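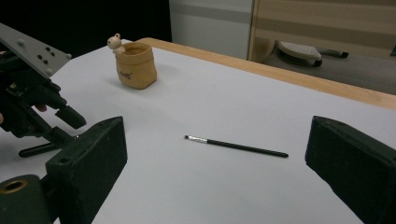
4. Cleaning and first oiling of the table top

4.1 Before you begin

The Grisen table is delivered with the painted surface finished at the factory. Only the wooden edge is left for you to oil. Please do this work before the table goes into daily use, and after you have completed the leg assembly in section 3.

You will need:
- the small tin of Dovby edge oil from the parts bag
- a thin paintbrush with soft bristles
- 2 clean cotton cloths, without colour print
- masking tape for painted surfaces
- mild dish soap and lukewarm water

CAUTION: Cloths with oil on them can heat up by themselves and catch fire. Lay them flat outdoors to dry, or keep them under water in a closed metal tin. Never put them crumpled in the garbage.

4.2 Oiling the edge

1. Wipe the whole table top with a damp cloth and a little soap. Wipe again with clear water and let it dry.

2. Put masking tape on the painted surface, directly beside the wood. Press it well with your fingernail, specially at the corners.

3. Shake the tin for 45 seconds. Open it slowly, as some pressure can be inside.

4. Dip only the tip of the brush. If the oil reaches the metal part of the brush, you have taken too much.

5. Brush along the grain, in one direction. Begin at a corner and go to the next corner without a stop.

6. Wait 6 minutes. Then take away all oil which the wood did not drink, with the second cloth.

7. Remove the tape while the edge is still fresh. Pull it back flat over itself.

8. Repeat steps 2 to 7 on the next day. Oak edges need 3 coats in total, all other woods need 2.

Note: The colour of the wood becomes a bit darker after the first coat. This is normal and it will not go back.

Note: For tables with the Mayrhofer extension leaf, pull out the leaf completely and oil its edge also. Do not close it before the next morning, otherwise the two edges can stick together.

4.3 If oil comes on the painted surface

Fresh drops: take them up with a dry cloth, then wash with soap. Do not rub in circles.

Dried drops: put a warm, wet cloth on the spot for some minutes and wipe softly. Do not use acetone, steel wool or scouring powder. These make the paint dull and the damage is not covered by the warranty.

4.4 Care of the brush

Wash the brush with warm water and soap until no more oil comes out. Form the tip with your fingers and lay the brush flat to dry. If it stands on its bristles, they stay bent.

Questions about surfaces are answered by Milagros Gaete at Ultbridge customer service, Monday from 2 to 6 p.m. Please have the number from the sticker under the table top ready.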